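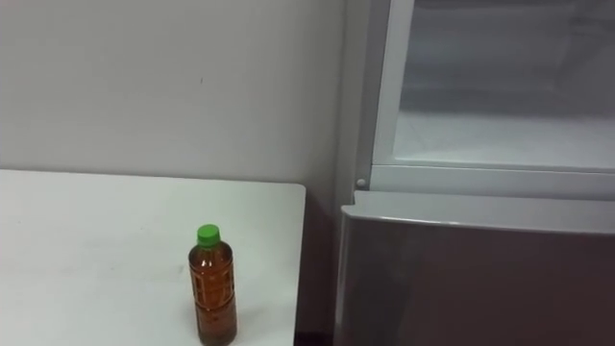 Bottle on the side table, fridge with the upper compartment open.

Saturday, kitchen corner

Continuing the cold storage job for the bottled tea. Question is still the one Piret Luik raised in August: how long the upper compartment takes to come back to temperature after the door has been held open for restocking, and whether the bottles nearest the front are worse off than the ones behind. Gebhard Eberhard thinks the difference is too small to bother with. No opinion from me until there are two more runs.

Setup as before. Fridge stays against the wall to the right of the white table. Left the gap between them as it is; the side panel needs some air and the table leg catches if it is pushed closer. Logger is the Cledholm, sampling every 60 seconds. Probe goes in a reference bottle filled with tap water, cap drilled and sealed. Test bottles stay closed.

Bottle: clear plastic, ribbed body with grip recesses, green screw cap. Filled nearly to the shoulder. The recesses matter for the surface thermocouple. Tape over a recess leaves an air pocket and the reading lags. Tape on a flat part between ribs, low on the body. Last week Eduardo Estrella taped across the ribs and we lost the run.

Weighing: 417 g for the reference bottle with water, cap and probe fitting. Weighed again after refilling, same figure. Use this one only. The spare is lighter and should not be mixed in.

Run 1. Door open 60 seconds, closed, no restocking. Curve looks normal. Recovery in 41 minutes by the reference bottle. Air probe came back much sooner, as expected, and is no use for deciding anything about the liquid.

Run 2. Door open 60 seconds, one room-temperature bottle added at the front. Logger stopped partway through. Battery contact, cleaned and reseated. Run discarded. File kept in the folder with the others but marked bad, please do not average it in.

Run 3. Repeat of run 2. Still going at the time of writing. Read it off before leaving.

Notes on handling

-- Bottles waiting to go in stand on the table, toward the fridge end. Keep the rest of the top clear for the scale and the notebook.
-- Gray smudges on the tabletop are old. Tried dish soap and then alcohol, some came up, most did not. Not worth more time.
-- Wipe condensation off a bottle before taping anything to it. Dry the cap too, water collects under the ribs and ends up on the scale.
-- Door seal on the upper compartment: Mỹ Thân did the paper strip test along the hinge side and found it even. Latch side not checked yet.

Open points

Shota Wada asked if the 700 ml size can go through the same procedure. Probably, but the probe fitting is too short to reach the middle of the liquid. Needs a longer one. The Cuvska fitting might do, thread to be checked against the cap first.

Thermostat dial position is not recorded for the August runs. I have been assuming it was not touched. If anyone moved it, write it on the sheet taped inside the cupboard door.

Next: finish run 3, repeat with the added bottle at the back, then latch side of the seal. Logger clock is one hour behind, correct it before the next series and not during this one.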